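27/02/2026
Workshop log – Studham hall, community arts night, wall panels and listening corner

Hanging plan for the mixed program is settled. Ukivitz gets the long wall for the print series, Antunes gets the two short walls and the area in front of the stage. The sound pieces go in the back corner, where the reverb is shortest. Measured with a clap and a handheld recorder; good enough for spoken word, marginal for the drum piece.

Rail test: 12 hooks loaded overnight with dummy frames. 2 slipped, both at the joint nearest the fire door. Moved the joint and reloaded. Will read again Monday.
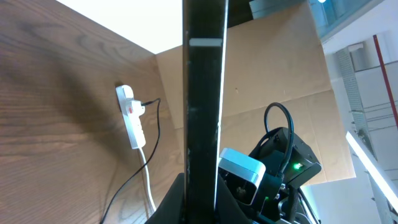 Prints are to hang at a common center line, not a common top edge. The formats differ too much for the top edge to work. The textile work hangs from a batten with a sleeve, no clips, as the lender's sheet requires.

Captions: the Fiswood template sets the title, the language of the original title, then the English. Ran into trouble with the right-to-left titles. The template flips the punctuation when the text is pasted in. Workaround is to set those lines as separate text boxes. Slow, but there are only 7 of them. Proof them on paper before cutting, as the screen preview hides the error.

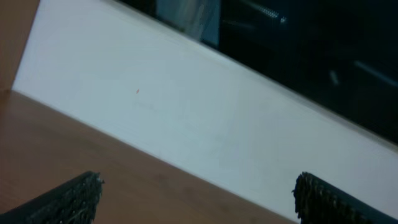

Label stock was the other open question. Tried matte cream, matte white and a gray recycled card under the hall spots. Cream goes yellow under the warm lamps and gray loses contrast at reading distance. For the mounts I want the same relation as a white panel against a brown wooden tabletop, with one long straight seam between the two tones and no border. Matte white it is. Cut with a fresh blade, bevel off.

Sound check notes. Two players, closed headphones, loop mode on. Loop gap on the Antunes piece is audible – the file has a silent tail. Trimmed it in the editor and re-exported at the same sample rate. Level matched by ear against the Ukivitz recording, then lowered both a little so the headphones don't leak into the readings. Set lists for the live half still missing from one group; stage plot can't be closed until they arrive.
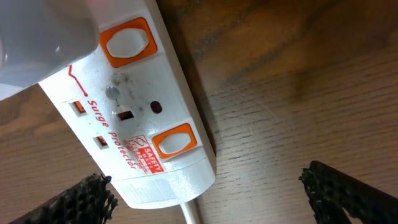
Still to do
Reload rail and log slip.
Print the 6 remaining captions, matte white.
Get stage plot from the last group.
Check whether the batten sleeve fits the Studham brackets or needs the longer ones.
Ask Fiswood if the punctuation fault will be fixed before the June show.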